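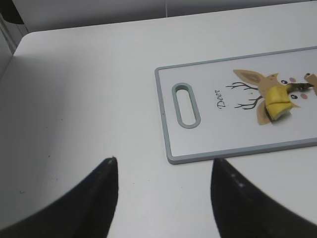 Jimham Kekana Slide-Out Camp Kitchen
$1519 including GST
In stock at Fokard

If you've ever cooked snags for a hungry family on the tailgate of a wagon, with the sauce bottle rolling off into the dirt and the tongs still packed under everybody's swags, you'll know why we get a bit excited about the Kekana. It's a full kitchen that lives in the back of your ute canopy or 4WD and comes out in one smooth pull. Bench, sink, cooker shelf, a deep drawer for the plates and a shallow one for the cutlery – all there before the kettle's been found.

Jimham have been tinkering with this one for a few seasons, and the current version (the one we started stocking in November) is the best of the lot. The old model had a lovely big bench but the legs were fiddly on uneven ground, and anyone who camps by a river knows there isn't any other kind. The new drop-down legs adjust separately and lock with a twist, so you can get the bench level on a slope without hunting for a flat rock.

Specifications
Weight, empty: 29 kg
Load rating, fully extended: 50 kg
Height, closed: 48 cm
Body: powder-coated aluminium, charcoal
Sink: collapsible silicone, lifts out for emptying
Latches: Clelline lock-open and lock-closed, keyed
Warranty: two years on the frame, one year on latches and sink

What's in the box
Slide-out kitchen unit with two drawers
Folding side bench
Collapsible sink and drain hose
Mounting bolts and washers
Two keys

Cooker, gas bottle, utensils and chopping boards are not included. The cooker shelf takes most two-burner stoves, but please measure yours before you order, paying particular attention to the height with the lid up. 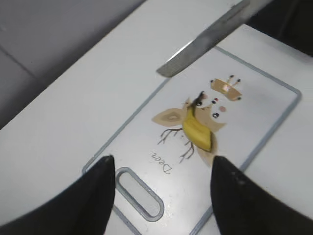

Gwenda Ashby
Camping and Touring Buyer, Fokard

I've had a Kekana in the back of my own car for a good while now, so forgive me if I ramble. What I love most is the side bench. It folds out to the left, away from the flame, and gives you a proper spot to cut up the onions while someone else minds the pan. A light plastic board suits it well, and if yours has a handle slot you can hang it off the little hook under the bench to drip dry. I keep a second board just for meat, and I'd encourage you to do the same when the esky is your only fridge.

A few things I've learned along the way. Put the heavy tins at the back of the deep drawer, so the weight stays over the vehicle when you pull it out. Line the shallow drawer with a tea towel or you'll hear every fork between here and the coast! Rinse the runners with fresh water after a beach trip, let them dry, then give them a wipe with silicone spray.

Fitting
You'll need a flat floor and four solid mounting points. It's a two-person lift, and most people have it bolted in over an afternoon. We're happy to fit it for you in store – ring ahead to book, as the bay fills up quickly before long weekends.

Delivery
Sent by road freight to most metro and regional addresses. Someone will need to be home to sign for it.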